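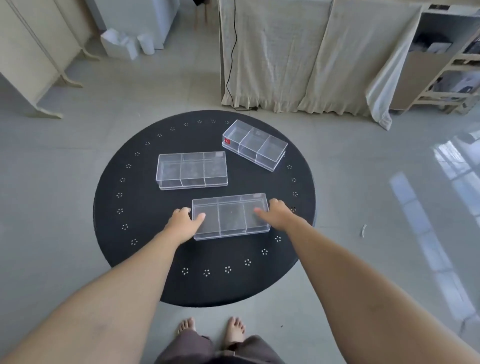
Clear plastic boxes, tiled end of the room

Search the notebook Search

October 3, 2022

Harmonium, the small one from Wevodon chapel. Second long session, and I'm writing it up the same evening with a cup of tea because last time I left it overnight and could not for the life of me remember which way round I'd had the pallet springs.

Where we'd got to: case open, bellows off, action out in one piece (a bit of a wrestle, and I would like it noted that the screws at the back were painted over at least twice, by someone with a generous brush). The bellows cloth is worse than I hoped. From outside it looks sound enough, a bit shiny along the folds, but once you hold a lamp inside you can see pinpricks all the way down the hinge side. I did think about patching. I've patched before and been pleased with it for one winter, and then had the whole thing back on the bench with a split next to every patch, so I'm going to strip it and re-cover it properly. The old glue lets go nicely with a damp rag and a bit of patience. I left the rag on too long at one corner and the wood furred up, so shorter spells from now on, and wring it out well.

Today was mostly reeds. I drew the treble set, 36 of them, and laid them out in order as they came, bass end to the left. Please, whoever helps with the other set, do the same. They are stamped, but the stamps are faint and some of the sharps look exactly like naturals in poor light — I got two muddled on the Vaughan organ in January and spent an entire afternoon thinking I'd ruined my ear.

The general state of them is good, better than the outside of the instrument would have you believe. Dust mostly, the grey felty sort that packs itself in at the root of the tongue, and a little green here and there. A soft brush from root to tip shifted nearly all of it. I never brush the other way, having once caught a bristle under a tongue and bent it up like a little flag. For the green I used a scrap of the 1,000 paper on the frame only, very lightly, keeping well clear of the tongue itself. Take metal off the tongue and you've changed the note, and then you're tuning when you only meant to be cleaning.

Of the lot, 7 still weren't speaking properly on the test bellows. Most of those were slow to start, especially on soft wind, and a slow reed is nearly always sitting too high or too low over its slot. I eased them down with the brass strip, a hair at a time, trying each one in between. It's slow work but I do enjoy it, there's a moment when the note goes from a sort of grumble to coming in cleanly and you feel terribly clever. One of them buzzed no matter what I did. I held it up to the window and the tongue was touching along one side, so I slackened the rivet a touch, nudged it across with the feeler and closed it up again. The buzz has gone, though I want to try it again when it's had a few days to settle.

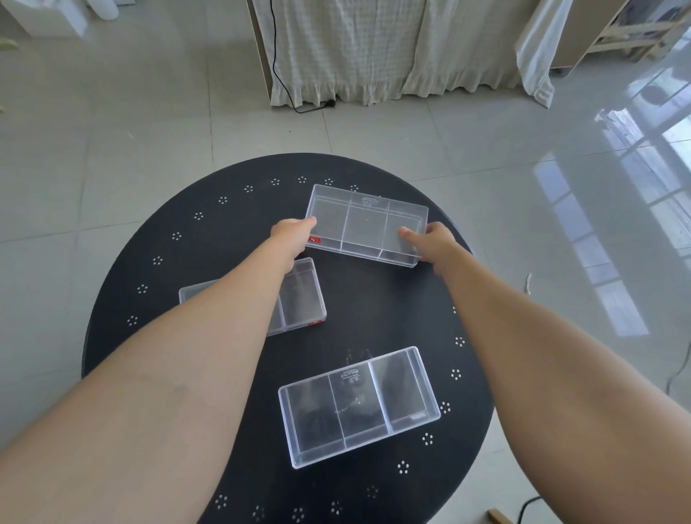 Tuning I haven't touched, and I don't want to until the bellows are done and the whole thing is under its own wind. The set as a whole sits a little sharp of modern pitch and I'm minded to leave it there. The chapel only uses it with voices, so it doesn't have to agree with a piano, and dragging every reed down would mean scraping away at metal that has been quite happy for a very long time. What does matter is that it agrees with itself. From a quick listen, the octaves are sweet and the fifths near the top are a bit sour. I'll set a temperament in the middle and work outwards when the time comes.

The pallets want new leather and felt, all of them. I know it's tempting to keep the ones that look all right, and I had a little pile of those set aside before I talked myself out of it. Old leather next to new leather never seals the same, and you end up chasing a cipher round the keyboard. The felt from Jostton is the right thickness and I'd use it again. Their leather came through a bit stiff this time, so I've rolled a piece up and I'm going to see if it loosens by the end of the week. If it doesn't, I'll skive the backs down.

Springs are all good, surprisingly. A few have a brown bloom on them which rubbed off between finger and thumb. I've put them back in the order they came out, and the long leg goes TOWARDS the keys. Underlined here and also chalked on the bench. 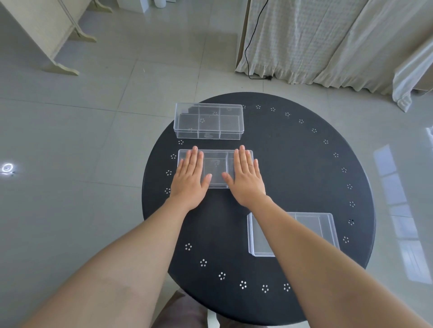 Margery Tulk

A word about the keys, as I was asked over tea. The coverings are a yellowy sort of celluloid and they do not like heat, or spirit, or anything much beyond a barely damp cloth. Two are lifting at the front. I've cleaned out the old glue from underneath and left them clamped lightly between bits of cork. The key bushings are moth-eaten at the bass end, so that's another strip of cloth to order, the thin red if they have it. A couple of keys were also rubbing against their neighbours, and that was simply the guide pins leaning, easily put right.

Case next, or rather not yet. There's a good deal of candle wax along the top and a ring from a flower vase that I rather like. The finish wants cleaning with something mild and a bit of wax afterwards, and I'd be sorry to see it stripped. The Puren polish we have on the shelf is too dark for it. I tried a dab inside the lid and it went the colour of treacle, though it wiped off all right.

To do before next time:

Soak off the rest of the bellows cloth, short spells with the rag
Cut card stiffeners, 3 long ones first
Order bushing cloth
Try the buzzy reed again
Look at that leather
Find the small brass screwdriver, which was on the windowsill and isn't now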